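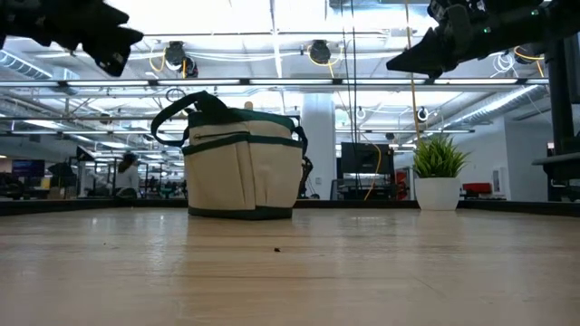 Light wooden tabletop, with overhead lights reflected in the finish.

Gornel playtest sign-up: frequently asked questions

Last updated 2023-08-07

Handgate is taking applications for the first closed playtest of Gornel, our co-op game for phones and tablets. These are the questions we get asked most by email and on the forum.

What is Gornel?

Gornel is a co-op puzzle game for two players. You share one map but each of you sees different parts of it, so you have to talk to get through. A normal run takes 20 minutes. Qistina Khoo leads the design and Ming-te Shek looks after the servers and matchmaking.

Do I need to apply with a friend?

No. You can apply alone and we will pair you with another tester. If you do have someone in mind, both of you should fill in the form and put the same team name in the last box. Spelling matters here, as the matching is automatic.

Which devices can I use?

Any phone or tablet that is still getting system updates from its maker should be fine. The test build does not run on desktop computers, and we can't help with emulators. You will need a steady internet connection for the whole run.

How old do I have to be?

Testers must be 18 or over. We know the finished game will suit younger players too, but the tester agreement is a contract and we can only accept adults.

When does the test start?

The first session is planned for December. Accepted testers will get the exact date by email, along with the download link. Please check your spam folder before writing to us.

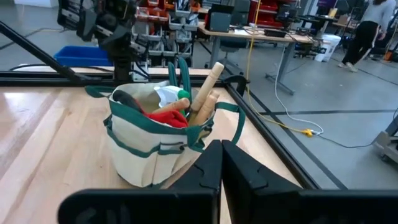
Will my progress carry over?

No. All accounts are wiped at the end of the test. Your player name will be kept for you if you log in at least once, and you can claim it again when the game comes out.

Can I stream or post screenshots?

Not during this test. A lot of the art is temporary and some of the maps will be thrown away. We expect to lift this rule for the second test - if we do, it will be announced on the forum first.

Is there anything to buy in the test build?

The shop screen is there but it uses play money, topped up each time you log in. You won't be asked for card details at any point. If you get a message that asks for them, it isn't from us, so please forward it to the support address.

How do I report a bug?

Open the pause menu and choose Send Report. The form attaches your device model and the last part of the game log. Tell us what you were doing and what your partner was doing, even if it seems unrelated. Sowmya Poojary reads every report but can't reply to each one.

Does Gornel have anything to do with Fovunard?

Only that the same people made it. Fovunard was our first game and is still being supported. Your Fovunard login will not work in the test, so you need to make a new account.

What languages are supported?

The test is in English only. The full game will launch in 9 languages, and Szu-yu Kuo will post the list once the translation work has been booked.

I was accepted but can't take part any more. What should I do?

Reply to your acceptance email and say so. Your place goes to the next person on the waiting list, and you can still apply for later tests.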